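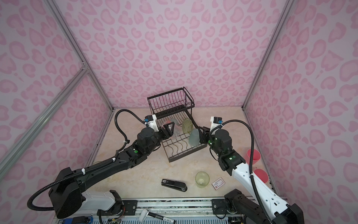

文:Nest Morgan(Prirkier 製品技術) 掲載日:2018年11月17日

Cistgate 双腕実演収録ステーション
型式:CG-D/卓上据置型

概要

Cistgateは、模倣学習用の実演データを卓上で収録するための装置である。双腕アーム、取付レール、囲いフレーム、交換式パネル、手首部モジュール、収録ソフトウェアJamesを一式として供給する。操作者は別置きのリーダー装置を手で動かし、作業側のアームがその動作に追従する。この間の関節角、グリッパ開度、画像を同一の時刻基準で記録し、エピソード単位のファイルとして書き出す。

対象とする作業は、食器の移載、容器の整列、小物の仕分けなど、両腕の可動域が重なる範囲で完結するものである。重量物の搬送、液体の取り扱い、刃物を用いる作業は対象外とする。

構成

作業側アームは左右とも同一機種で、手前の取付レールにベースをボルト固定する。左右の間隔はレール上で調整できる。間隔を変更した場合は、付属治具による原点合わせと、手首部カメラの外部パラメータの再取得が必要になる。再取得を省略した状態でもJamesは起動するが、エピソードの見出し部に「未校正」の属性が付き、既定の書き出し対象から外れる。

グリッパは平行開閉式である。全開から全閉までを0から1に正規化した値で記録し、把持力の実測値は記録しない。モータ電流は参考値として保存されるが、個体差の補正は行っていない。電流値を学習の入力に用いる場合は、使用者側で正規化すること。

手首部の配線は黒色のコルゲートチューブにまとめ、アームに沿わせてベース側へ戻す。手首を最大まで回した姿勢でもチューブに張りが残らないよう、余長を取って固定する。余長が過大な場合はチューブがカメラの視野に入る。出荷時の固定位置は取扱説明書の配線図に示してあり、移設後は必ずこの位置に戻す。

囲いとパネル

囲いはアルミ押出材の支柱と、背面および左右のパネルからなる。前面は開放で、対象物の配置替えは前面から行う。パネルは柄の異なるものに交換でき、同じ作業を異なる背景で収録する用途を想定している。無地の背景だけで集めたデータでは、学習した方策が設置場所の変更に弱くなる傾向があり、当社では柄物を標準セットに含めている。

パネルの選定では、柄の細かさより反射の少なさを優先する。光沢のある素材は照明の映り込みが時刻によって変わり、画像の差分が作業の差分と区別しにくくなる。手持ちの布や壁紙を使用する場合も同様である。床面パネルも交換できるが、厚みが変わると対象物の高さが変わるため、交換後に床面高さの設定値を更新する。

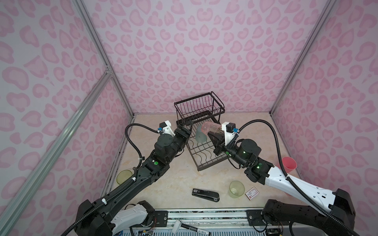

エピソードの区切り方は、収録したデータの使いやすさを大きく左右する。Jamesでは、操作者がフットスイッチを踏んだ時点を開始、再度踏んだ時点を終了とし、両端の静止区間は自動では削除しない。静止区間の扱いは学習手法ごとに異なり、収録側で失われると復元できないためである。ワイヤーラックの上で片方のグリッパがピンクの半透明カップを傾けて保持しているような中間姿勢は、軌道の途中として連続して残すのが原則で、ここで収録を止めて別のエピソードに分けることは推奨しない。持ち替えや向きの修正が入った場合も、その区間を含めて一本の記録とする。修正区間には専用のラベルを付けられるので、除外の判断は後段で行えばよい。

対象物の配置

初期配置は、エピソードごとに変えることを基本とする。カップ類は正立と横倒しを混在させ、位置も手前、奥、左右に散らす。毎回同じ位置から始めると、方策は画像を参照せずに軌道だけを再現するようになりやすい。Jamesには配置指示の機能があり、作業面の俯瞰図に次の配置候補を表示する。候補は乱数の種とともに保存され、同じ配置列を別の日に再現できる。

作業に関与しない物品を作業面に残すことも有効である。ホチキスやカード類のように、形や大きさがカップと明確に異なるものを混ぜておくと、把持対象の選択を誤る方策を評価の早い段階で検出できる。関与しない物品は、作業定義ファイルの「非対象」欄に登録する。登録のない物品が置かれていても収録は可能だが、集計時に条件を揃えられなくなる。

半透明の容器を扱う場合は、輪郭の見え方が背景と重なり方に依存する。深度センサを追加しても、透過や屈折により欠測や偽の距離値が出ることがある。当社の標準構成ではカラー画像を主とし、深度は任意の追加項目としている。深度を併用するときは、欠測画素を補間せず、欠測のまま保存する設定を用いる。

ラックなど格子状の什器は、位置ずれの影響が大きい。グリッパの指が線材に触れると什器ごと動き、以後の配置が初期条件から外れる。什器を固定するか、動くことを前提に記録するかは、収録開始前に決めて作業定義ファイルに記載する。途中で方針を変えた場合は、データセットの版を分ける。

記録形式

書き出しはエピソードごとに一つのディレクトリとし、画像列、状態列、指令列、見出しファイルを格納する。指令値と実測値は別の列に保存する。両者の差は接触の有無を推定する手掛かりになるため、どちらか一方への統合は行わない。時刻は収録用計算機の単調時計に基づき、画像には露光開始時刻を付与する。

見出しファイルには、作業名、操作者の識別番号、パネルの種別、床面高さ、校正の状態、成否の判定を記録する。成否は操作者が終了直後に入力し、後から別の担当者が画像を見て確定する。二つの判定が一致しない記録は「保留」に入り、確定するまで学習用の一覧には現れない。失敗した記録も削除はせず、分類を付けて保存する。

主な仕様

アーム構成:2腕、同一機種
取付方式:レールへのボルト固定
グリッパ:平行開閉式、開度を正規化して記録
レール上面から支柱接続部までの高さ:315 mm
制御箱の奥行:187 mm
制御箱を除く付属治具および工具:17点
操作方式:リーダー装置による遠隔操作
区切り入力:フットスイッチ
パネル:背面、左、右、床面をそれぞれ交換可能
収録ソフトウェア:James(本体に付属)

設置上の注意

据付台は、両腕を同時に加減速したときに揺れの残らないものを用いる。揺れは手首部カメラの画像に現れ、校正値では補正できない。照明は囲いの外から拡散光で当て、窓からの直射光は遮る。前面から手を入れるときは、必ず停止スイッチを押し、アームの保持が解除されないことを確認する。電源を切るとアームは自重で下がるため、先に退避姿勢へ移動させる。

レール付近の配線と基板には、金属工具や筆記具を近づけたまま運転しない。清掃は乾いた布で行い、溶剤は使用しない。グリッパの指先は消耗品であり、表面が滑るようになった時点で左右を同時に交換する。片側だけを交換すると、左右で把持の条件が変わり、交換前の記録と混ぜて使用しにくくなる。

保守と供給

据付と初回校正は、販売元のRedevellが担当する。据付時には試験収録を行い、書き出したファイルの整合性検査の結果を引き渡し書類に添付する。再校正は使用者側でも実施できるが、手首部カメラを交換した場合はRedevellへの依頼を推奨する。

Jamesの更新は、収録中のデータセットには適用しないこと。版の異なるソフトウェアで収録した記録は、見出しファイルの版番号で区別される。既存の記録を新しい形式に変換する機能は次回の更新に含める予定で、提供は翌年1月を見込む。変換後も元のファイルは保持される。

パネル、指先、チューブ固定具は単品で注文できる。注文時には、本体の型式と、レール裏面の銘板に記載された製造番号を併記すること。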